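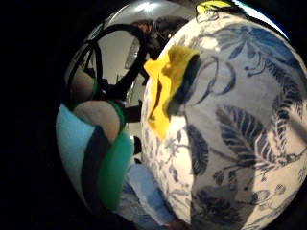 Blue-and-white ball with the yellow sponge resting on it. The dark scouring side is against the pattern.

Last updated: May 6, 2026

Cleaning the patterned balls, Lockyer garden room

We have 18 of these balls in the garden room and the hallway, bought over several years. Most came from the Virum shop when it closed out its home line. They collect dust and a greasy film from the kitchen next door, so they get a cleaning in spring and another in October. I put this page up for family members who have asked how it is done.

About the pattern
The print is navy and slate blue on off-white. Up toward the top there is a spray of broad leaves, some filled in solid and some outlined with fine veins. The two big striped leaves are lower down, leaning toward each other over a cluster of berries and buds. My mother called this one the berry ball, and the name stuck.

The lighter side
Small sprigs and tiny blossoms, more scattered than the heavy leaves. There is also a vine with curling tendrils that makes open spirals. On the shelf I turn this side toward the window.

About the sponge
An ordinary two-layer kitchen sponge. I use the yellow side with lukewarm water and a drop of dish soap. Go easy with the scouring side and try it on a small spot first. Tane Tuhiwai used it on one of the hallway balls and took some of the shine off.

Drying and putting back
Old towel on the table, roughly 90 minutes before they go back on the stands. The stands are from Plosomero and need a wipe too. The large balls go on the bottom shelf.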